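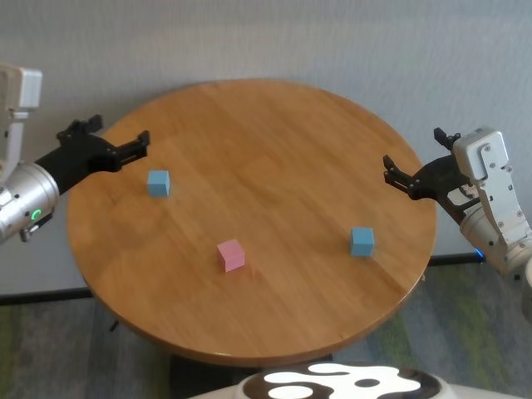
Runde Tische verschenken Fläche und gehören nicht in einen Raum, in dem mit kleinen Teilen gearbeitet wird, lautete ein Einwand auf die Juli-Ausgabe. An einem Rechtecktisch lasse sich außerdem eine gerade Kante als Anschlag benutzen, am runden rolle oder rutsche früher oder später alles auf den Boden.

Der zweite Punkt ist berechtigt, der erste nur zum Teil. Für Legeübungen mit wenigen Würfeln reicht die runde Platte aus. Wer Reihen bilden lässt, sollte beim Rechtecktisch bleiben. Wer Abstände und Dreiecke legen lässt, kann den runden Tisch ohne Einschränkung verwenden — die Platte gibt keine Richtung vor, und die Aufgabe sieht von jedem Platz aus ähnlich schwer aus.

## Tisch und Würfel im Raum Montoya, Stand 26.8.18

Der Tisch wird in der Inventarliste unter 3426 geführt, der Würfelsatz unter 1572. Beide Nummern bitte bei Rückfragen angeben. Der Satz enthält hellblaue und rosa Würfel gleicher Größe. Die früheren gemischten Sätze sind ausgesondert; Restbestände aus dem Lager Flutport werden nicht mehr ausgegeben.

Zur Oberfläche: Die Holzplatte reflektiert bei Deckenlicht leicht. Bei hellen Würfeln stört das kaum, bei weißen Karten oder Folien schon. Solche Unterlagen daher eher zum Rand hin legen oder das Licht über dem Tisch abschalten. Der Rand ist gefast. Würfel mindestens eine Kantenlänge davon entfernt ablegen, auf der Fase liegen sie nicht plan.

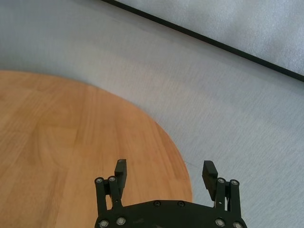

Beim Aufstellen auf Teppich ist die Standfestigkeit gesondert zu prüfen. Filzgleiter sind auf diesem Untergrund wirkungslos und werden abgenommen. Die Verstellfüße von Halevora lassen 2 mm Ausgleich zu; das genügt in Montoya an allen Stellplätzen außer direkt neben der Tür. Geprüft wird mit der Wasserwaage in zwei Richtungen, einmal längs zur Maserung und einmal quer dazu.

Reinigung wie bisher:

- Platte nebelfeucht in Faserrichtung abwischen, trocken nachreiben.
- Kein Glasreiniger und keine Scheuermilch.
- Pflegeöl Stamutent nur auf die ausgeräumte Platte auftragen, Überstand abnehmen, über Nacht stehen lassen.
- Würfel separat abwischen und erst trocken zurück in den Kasten legen.

Das Ölgebinde fasst 200 ml. Angebrochene Gebinde bitte mit Öffnungsmonat beschriften. Getränkte Lappen flach ausgebreitet trocknen lassen, sie gehören nicht zusammengeknüllt in den Papierkorb.

Zum Abstand von der Wand: Der Tisch darf nah an der Stofffläche stehen, soll sie aber nicht berühren. Eine Handbreit genügt — auch beim Verrücken auf dem Teppich bleibt dann Spielraum. Abrieb am Gewebe lässt sich später nur schlecht entfernen.

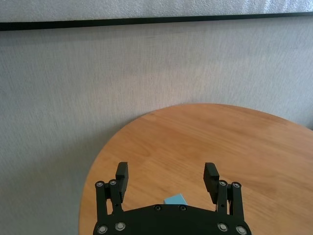
*Runder Holztisch vor grauer Stofffläche, Raum Montoya.*

Meldungen zu fehlenden Würfeln weiterhin über das Ausgabeblatt, Spalte Bemerkungen.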